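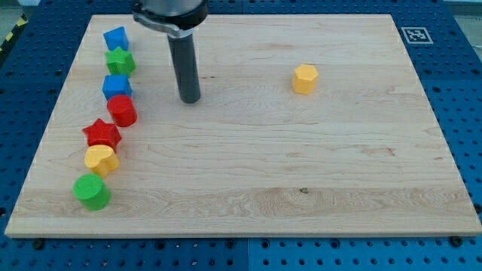

Shape blocks are small solid toys, most often of painted or stained wood, in which each piece has the outline of a simple figure when looked at from the top. They differ from ordinary building blocks in that the outline is the point of the piece, and stacking comes second if it comes at all. The usual figures are the circle (in practice a short cylinder), the square, the triangle, the star and the heart, with the pentagon and hexagon in larger sets. Colour is commonly said to be a guide to shape, one colour to each figure, but many groups of blocks do not bear this out: the stars on the maple board come in both green and red, and the red is shared with a cylinder. Claims made for shape blocks as teaching aids are common and should be read with some care.

Names and definition

The term has no fixed meaning. Sellers use "shape blocks", "sorting blocks", "geo blocks" and "sorter pieces" for much the same goods, and the last of these strictly covers only pieces made to drop through a matching hole. A flat tile with the same outline is sometimes sold as a block too, though it will not stand on its edge for long and most collectors leave it out.

Naming the single pieces is less simple than catalogues suggest. A squarish block with rounded edges is called a cube by nearly everyone, whether or not its sides are equal. Five-sided pieces are often taken for cubes at a glance. The heart, which appears in many modern sets, is not a regular geometric figure at all, and its place beside the pentagon has never been well explained. The toy historian Benedetta Zuccaro has put it down to shop appeal and nothing more.

Origins

Popular accounts trace shape blocks to one inventor or one school, and the school changes with the account. None of the versions is well supported. Turned cylinders and sawn cubes were cheap offcuts in any woodworking shop and were probably given to children long before anybody sold them as a set. Stars and hearts need a shaped cutter or a good deal of patience with a scroll saw, and they seem to come later, though loose pieces are hard to date and repainting confuses the matter further.

The Brondura collection, which is often cited on this question, holds 179 pieces. Its catalogue gives dates for most of them. Isamu Uchida, who went through the catalogue for a study of painted toys, found that many of the dates rested on the word of the person who handed the pieces over, and he treated them as family memory.

Manufacture

Most shape blocks are cut in lengths. A long strip of wood is milled to the wanted profile and then sliced, much as a loaf is, so that every slice has the same outline. The edges are sanded or tumbled, and colour is put on by dipping or spraying. Stars give the most trouble. The inner corners hold paint, the points chip, and the grain runs the wrong way for at least some of the arms if the piece is cut from a flat board.

"Solid hardwood" is a phrase to be wary of. It says nothing about which hardwood, and under thick paint a buyer has little means of telling. A clear finish is easier to judge, as the grain can be seen. Maple is pale, with a fine grain that may be wavy or curled in patches, and a small knot does no harm to it in a board, but in a block it can fall on a thin point and weaken it.

The makers Cerlow and Rustden both sold sets of 10 pieces under the heading "complete". The two sets did not contain the same shapes.

Use

Children sort the blocks by colour, by shape, by size, or by some scheme of their own that adults do not follow. They also line them up, bite them and carry them about in pockets. Handbooks for parents tend to describe only the sorting.

A heart or a star makes a poor base for a tower if it is stood on its edge. Laid flat, nearly any shape block will carry another, and the cylinder is as steady as the cube until it is tipped on its side. For this reason many teachers have the children work on a tray or a flat board, which also slows the loss of pieces under furniture.

Educational claims

The strongest claim is that early handling of shape blocks leads to better results in mathematics. Gönül Güler reviewed the material put out by toy sellers and found that it mostly cited other sellers' material. One leaflet in the Hattori range mentioned a survey of around 2,000 families, with no account of how they were chosen or what they were asked.

A weaker claim, that children learn the names of shapes sooner if somebody says the names while they play, is likely enough. It would hold equally for biscuits.

See also: Building block; Pattern block; Peg puzzle; Shape sorter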